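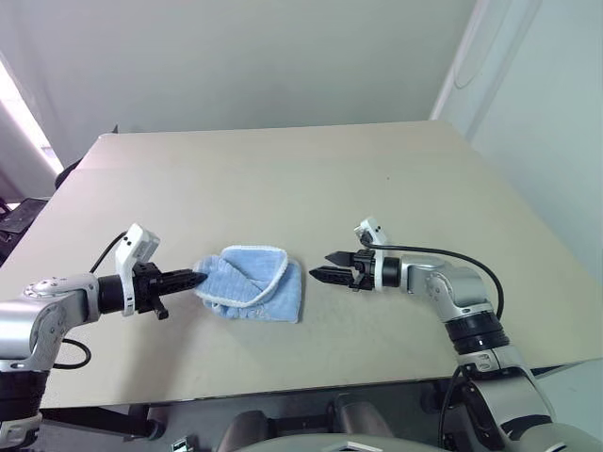
Towels are the one thing in my house that never gets folded the same way twice, Lovisa Sæther wrote to us after our last call went out, and we have been repeating it around the office ever since. If you nodded when you read that, we would love to have you!

Akatent | Join In | Open Calls | Past Studies | Contact

Folders wanted for the Prornside towel study

We're looking for people who fold towels at home. You don't have to be good at it. Thirds, halves, rolled up like a sleeping bag, stuffed on the shelf with the door pushed shut - all of it is welcome, and the messier habits are the ones we have the least of so far.

The study is about small, soft pieces: hand towels, face cloths, baby towels, the plush kind with a fancy edge. Anyone who has tried to get a scalloped border to lie flat knows how much there is to talk about. Thick fabric springs back open, ribbed parts want to crease where they like, and a trim that curves around a corner can throw the whole stack off.

What you'd do

Come to our workroom at Prornside for one visit in April. You'll sit or stand at a big table (your choice, the height adjusts) and fold a basket of cloths your own way, talking us through it if you feel like talking. After a snack break you'll try a couple of folds that other people have taught us, and tell us which ones you'd keep and which ones drove you crazy. The visit starts at 10 a.m. and takes a morning.

Please bring one towel from home, clean, in whatever shape it comes off your shelf. It goes back with you.

Who can join

Adults of any age. Left-handed folders, please write in - we're short on you. Sore hands or a stiff shoulder are fine too, just let us know so we can plan breaks. We pay $346 for the visit, and parking is free.

We have places for 6 people in each group. To sign up, send a note through the Join In page with the words "towel study 3973" and a line or two on how you fold. Photos of your linen closet are very welcome!

Comments

Marcy: Do beach towels count? Mine are a disaster.

Akatent: Not for this one, Marcy, small pieces only. Please sign up anyway!

TwoCats: I roll everything. My sister thinks it's a crime.

Denny P.: Signed up last night. Bringing the ugly green one.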